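Talking spoons and soup with the woman behind Grandemel

I'd been meaning to get over to Grandemel since July, when a friend handed me one of their cooking spoons and I promptly refused to give it back.

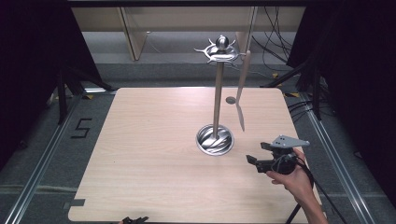 So there I was at nine in the morning, drinking very strong coffee with the owner and asking how a person ends up carving kitchen tools for a living. "By being bad at everything else," she said, and laughed. She used to keep the books for a furniture store in Zarivau. She carved her first spoon on her lunch break, and it was so lopsided that soup ran off one side (she still has it, and no, she wouldn't let me try it).

These days she makes 50 pieces a week, mostly out of cherry and maple. I asked which wood she likes best and got a long answer about pear, which she can hardly ever find. "It cuts like cold butter. I'd do nothing but pear if somebody would sell it to me!"

Her best seller is a flat stirrer she calls the Gromby, after her grandmother's dog. Last year she sold 1197 of them, nearly all to people who cook a lot of beans. I didn't see the link, so she explained that the straight edge scrapes the whole bottom of the pot and nothing gets a chance to stick. I've burned enough beans to be sold on that.

We got onto care, and boy does she have opinions. No dishwasher, ever. Wash it, wipe it, stand it up to dry. "And oil it when it looks thirsty. People ask me for a schedule. Look at the spoon!" She uses plain mineral oil and thinks the fancy stuff is a waste of money.

What does she cook herself? Lentils, mostly, and a sour cabbage soup that took her years to get right. She's hoping to have a smaller Gromby out before the holidays, for kids and for tiny saucepans. I've already asked her to put two aside for me.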